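Filing Closed Projects in the Low Cabinets

Office Services, Sernham floor

Project folders that have been signed off are kept in the low wooden cabinets beside the desks. The procedure below applies to every team on the floor and replaces the note issued in February. Queries should be sent to Thanasis Kourkoulas, Records.

Before you begin

Confirm with the project lead that the folder is closed. Open projects, including Trivard and Mokoena, remain at the desk until written notice is given. Each folder box must carry a label with the project name and its register number. Numbers up to 2,672 have already been issued; please request a new one and do not reuse an old one.

Step 1. Clear the cabinet top

Remove cups, chargers and loose papers. The top serves as a resting place while folders are being sorted — it is not a storage surface, and anything left there at 5 p.m. will be taken to the front desk.

Step 2. Open the doors and place the folder

Open each door fully before reaching inside. Lay the folder flat on the upper shelf, with the spine label facing outward.

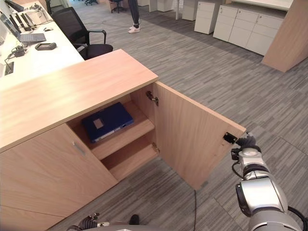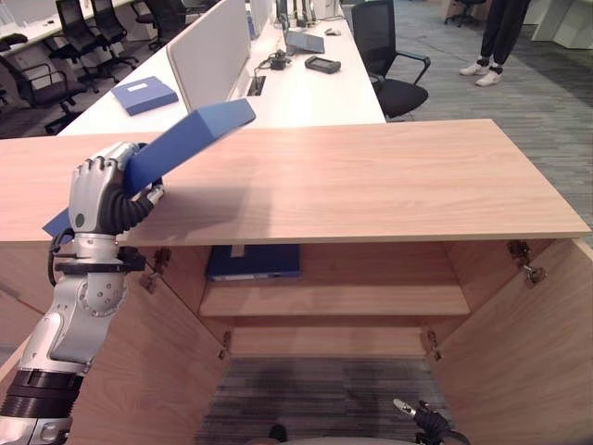
Folders belong on the upper shelf; the compartment beneath it stays free for the time being.

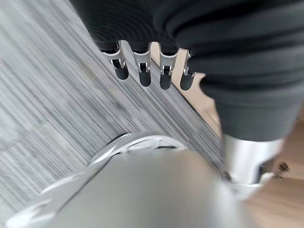
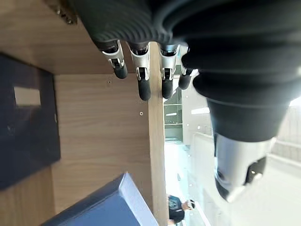 Step 3. Check the shelf

Folders should lie fully within the shelf and must not touch the hinges. Do not stack them so high that a label is hidden. If the shelf is full, use the next cabinet and tell Records which one you have chosen.

Step 4. Close the doors

Close one door at a time, using the handle. A door that does not sit evenly should be reported to Office Services. Please do not adjust the hinges yourself.

Step 5. Update the register

Enter the folder number, the cabinet and your initials in the shared register on the same day. Bomine folders are also entered on the client list, which is held separately by Records.

Taking a folder out

Folders may be borrowed for up to 5 working days. Record the loan in the register before removing the folder — a message to a colleague is not sufficient — and return it to the same shelf.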